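Trulbridge Robotics Club
Session guide: collecting demonstrations with hanging textiles

Members taking part in the November assessment are required to complete this exercise in pairs. Allow 50 minutes, including setting up.

1. Sign out the hand-held grippers and record the number of each in the Mellura log. Check that the fingers open and close fully before leaving the bench.

2. Hang the blankets and garments side by side. Knitted and fleece items should be placed next to one another, as the change from one surface to the other is the part of the task that the model finds hardest.

3. Start the recording, then hold the gripper still below the hem for 4 seconds. Keep the fingers pointing upwards.

4. Close on the lower edge of one item, lift it slowly and release. Return to the starting position before the next attempt - do not go straight from one item to another.

5. Stop the recording and enter the result as held, slipped or missed. Attempts that were interrupted should be entered as well.

The shared set now stands at 1518 attempts. The club intends to reach 3000 before training begins on the Plamby arm.

Questions about the log should be left on the exercise page, where replies are posted after each session.

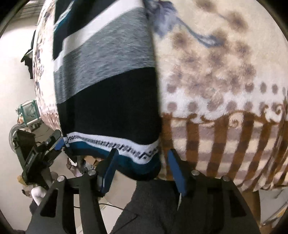 Bratu: Our pair kept getting "slipped" on the thicker items until we closed the fingers more slowly. Should the earlier attempts stay in the log, or be done again?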